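October 22, 2026. Notebook, Fliren trail guide

Great day on the reservoir text! Leilani Alcantara dug out the old waterworks ledger for Dankwa and it's a gem. The intake tunnel runs 400 yards under the ridge, and 140 men were on the payroll the winter they broke through. I'd had the boathouse down as older than the dam, which is wrong, so stop 3 needs a rewrite.

Also found: the ferry landing at Plurkico had its own song. Two verses survive, both about mud. Love it. Want it on the panel if it fits.
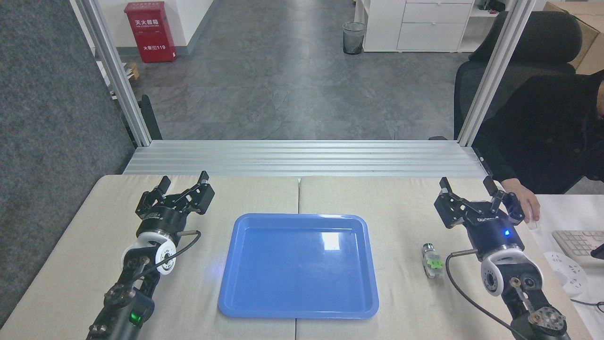
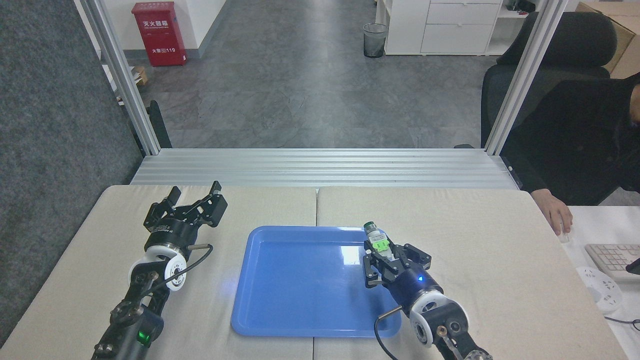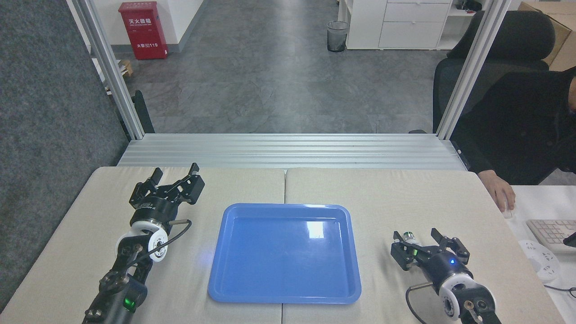 Blue tray on the table, both arms. Green-capped bottle in the second one only.

Stop list as it stands: landing, boathouse, gatehouse, then the 168 steps up to the overlook (Xiomara Tillman climbed them with the ledger sketch in hand and says the view still matches, chimney and all!). The chapel stays out until we can date it.

To do
- check the tunnel length against the February survey sheet
- ask Fonik for a proof of the fold-out map on the heavier paper
- spelling of the gatehouse keeper's name, the ledger has it two ways
- cut stop 5, still far too long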